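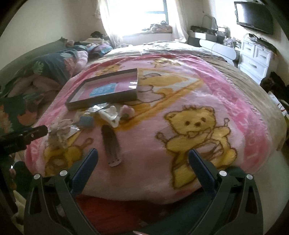 ## Washing a fleece blanket in a shared laundry room: what is permitted, and at what temperature?

**Kha Lại**

I am a tenant on the second floor of the Kimlow building and should be grateful for guidance on two points.

My daughter's plush blanket has a care label that can no longer be read. It has been washed at 40 degrees several times and the pile has begun to clump along one side. I should like to know the correct temperature for this type of fabric, and whether the tumble dryers in the basement may be used for it at all.

My second point concerns the notice put up in June, which states that "bulky bedding" must not be placed in the small machines. The notice does not define bulky bedding. A single blanket fits in the drum with room to spare, but I was asked by another resident to remove it and use the large machine, for which the charge is higher. I have written to the managing agent, Jernisance, and have been given the reference 1453, but no reply has been received.

Posted 2019-07-24

---

**Chie Sakamoto**

I shall take the fabric first. Most plush blankets sold for children are polyester. Where the label is missing, the cautious course is to wash at 30 degrees on a gentle cycle with a liquid detergent. Powder does not always dissolve fully at that temperature and can remain at the base of the pile. Fabric softener should be left out altogether. It coats the fibres, and repeated use is a frequent cause of the clumping you describe.

The following procedure is suitable for a blanket of single-bed size:

1. Shake the blanket out of doors and remove hair or lint with a dry brush.
2. Wash it on its own, or with other synthetic items of similar colour. Towels should be kept out of the load, as they shed.
3. Select a low spin. Where the machine shows a figure, choose 1000 or below.
4. Hang the blanket over two parallel lines so that the weight is shared.
5. When it is nearly dry, brush the pile in one direction with a soft clothes brush.

Tumble drying is possible only on the coolest setting. The dryers at Kimlow, if they are the same as those in the Chu building where I live, have two settings, and the lower of these is still rather warm. I would advise against it. Polyester pile that has been damaged by heat cannot be restored, although brushing while damp will improve matched areas of light clumping.

With regard to the notice, the full laundry rules are kept in the residents' folder beside the post boxes. In our copy, bulky bedding is defined as duvets, mattress covers and pillows. Blankets are not listed. You may wish to check that the Kimlow folder contains the same page.

---

**Đức Lục**

Use the big machine. The small ones stop in the middle of the cycle if the load is heavy, and then the next person has to wait. It happened to me with a bedspread.

---

**Định Đỗ**

I should like to add to the reply given by Chie Sakamoto, with which I agree in most respects.

The rules in the folder were revised when the Skandton machines were installed, and some buildings still hold the older version. The current version refers to dry weight and not to the type of article. The limit for the small machines is printed on the inside of the door. A child's blanket will ordinarily fall well within it, and a resident who keeps to the limit is entitled to use the small machine at the standard charge.

Letters to Jernisance are answered in order of receipt. If the matter is pressing, Châu Lại at the ground-floor office can confirm which version of the rules applies to your building. Please quote your reference number. The office closes at 1630.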